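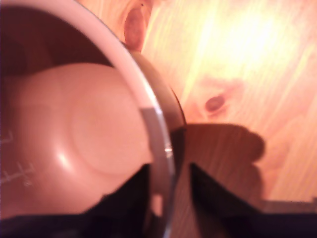 *The pink one, with the measuring marks up the side.*

**Kitchen cupboard news**

The shared kitchen at Grulholm has been sorted, and the measuring container you see here has survived the cull. It wasn't a foregone conclusion. Inès Boyer wanted one jug kept and the rest sent to the charity shop, and Laurier Lapointe wanted everything kept, including a lid that has fitted nothing since he joined.

After 56 minutes of discussion, which is longer than we spent on the roof, the pink one stays. It lives on the shelf to the left of the kettle. It does not live in the fridge with a spoonful of somebody's batter in it, and it does not live in Brayan Villca's car.

A few requests while we have your attention:

- Wash it after pancake mornings, and get a cloth right into the bottom. The dome collects flour round its edge like a moat.
- Go easy with the scourer on the white markings. The last jug lost its numbers that way and the October scones were mixed by instinct. We ate them — mostly out of respect.
- If you borrow it, write your name on the pad by the door. Your own name, please. "Me" has now signed for three baking trays.

The spare lid is still on the windowsill if anyone can find it a home. Offers to Nest Cadwaladr, who would like her windowsill back by the next bake.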